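Left arm gripper loses position after a few hundred cycles
Posted 6/5/18 in Two-arm cells

Gorkisham
We have a two-arm bench cell set up in simulation before anything is bolted down. Left arm picks fruit and places it in a bowl, right arm waits. Up to cycle 500 it is fine. After that the left gripper closes off centre. Joint speeds and payload are at default.
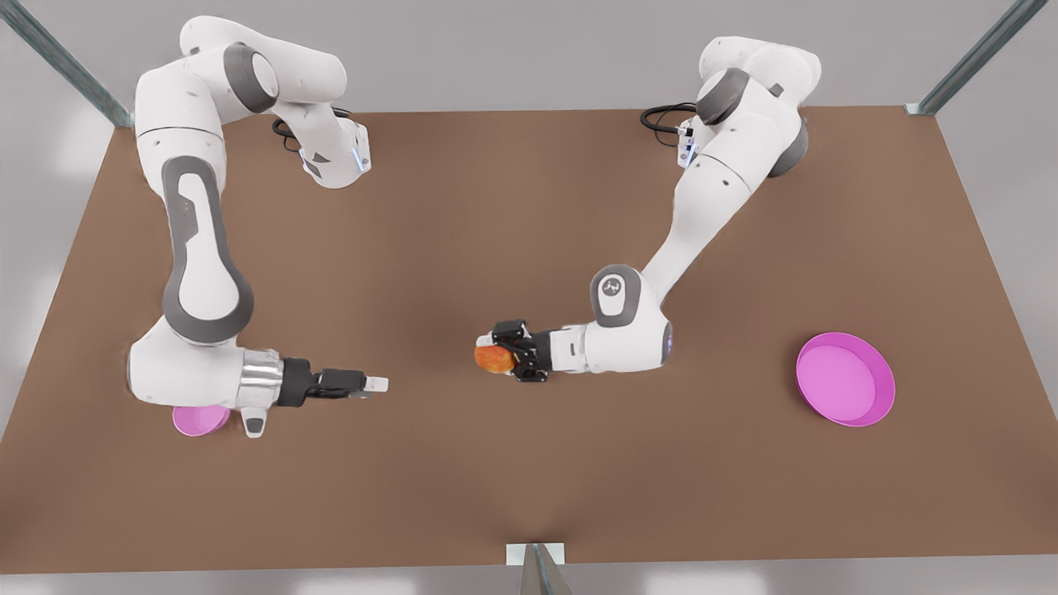
Left gripper closed on the fruit, right gripper empty.

Tikano
Check the contact settings first. With a round part the fingers settle slightly differently each time, and if your script takes the next start pose from the last measured one, the error adds up. Write the home pose as fixed joint values and return to it every cycle. I had the same drift at 556 cycles. After the change I ran 1,509 and stopped it myself.

Semix
Could be the payload. Try changing it.

Malhotra
Agree with Tikano. Also zero the gripper opening at home, before the next approach.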